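# Storel movie adaptation: hopes, fears, dream casting

**inkwell_pam** wrote:

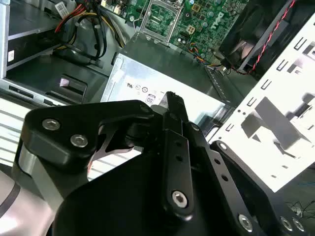

*Inside of the PC, power supply and all*

OK so it's official, the Storel comics are getting a live-action movie! Carleen Stubbs is writing the script, and Dorberg is doing the creature work. I've been reading these since I was in middle school and I'm kind of losing it. They're saying filming starts in February. What does everybody want to see in it?

**gutterspace** wrote:

Cautiously happy. Stubbs wrote the Jokavo miniseries and I liked that a lot, even the slow middle part with the lighthouse. My worry is the length. The original run is 35 issues and you can't squeeze that into one movie without losing the whole harbor war. I'd rather they did the first arc and stopped.

**mothman_dad** wrote:

> I'd rather they did the first arc and stopped.

Hard disagree. The first arc is the weakest thing in the series! It's all setup, and Storel himself barely talks until issue nine. Start with the flood, do the origin in a couple of flashbacks, and get Devadiga in there early. She's the best villain in the book and my kids will want to see her on a big screen, not hear that she's coming in part two.

**inkwell_pam** wrote:

I knew somebody was going to say skip the origin, lol. But the quiet stuff is why I fell for it! The bit where he walks the whole length of the sea wall and there's no dialogue for six pages? If that's in the movie I will cry in public.

**tenpennyreader** wrote:

Has anyone said if it's set in the same year as the comic? The book takes place in 2501 and half the charm is that everything still looks like a beat-up fishing town. If they give it the shiny glass city treatment I'm out.

**gutterspace** wrote:

The announcement only says "the far future," so who knows. Dorberg's earlier stuff was mostly puppets and suits with some computer work on top, and that gives me hope for the look at least.

**mothman_dad** wrote:

Puppets are great till the thing has to run. Go watch the chase in Jokavo again and tell me that eel didn't look like a pool noodle.

**tenpennyreader** wrote:

I loved that eel and I won't hear a word against it.

**halftone_hank** wrote:

Going to be the grump here — I don't want this movie at all. The collected edition is 427 pages and it's perfect as it is. Every time one of these gets made the books come back out with the actors on the cover, and then that's the only version you can find at the store. I'm still mad about the last one.

**inkwell_pam** wrote:

Hank you say this about every adaptation and then you're there opening night.

**halftone_hank** wrote:

I went to ONE. And I had a coupon.

**gutterspace** wrote:

Side question for the old-timers, is the big collected edition still in print? Mine lost its back cover and I'd pay up to 30 bucks for a decent used copy.

**tenpennyreader** wrote:

My local shop had two last time I was in. I'll look this week and send you a message if they're still on the shelf.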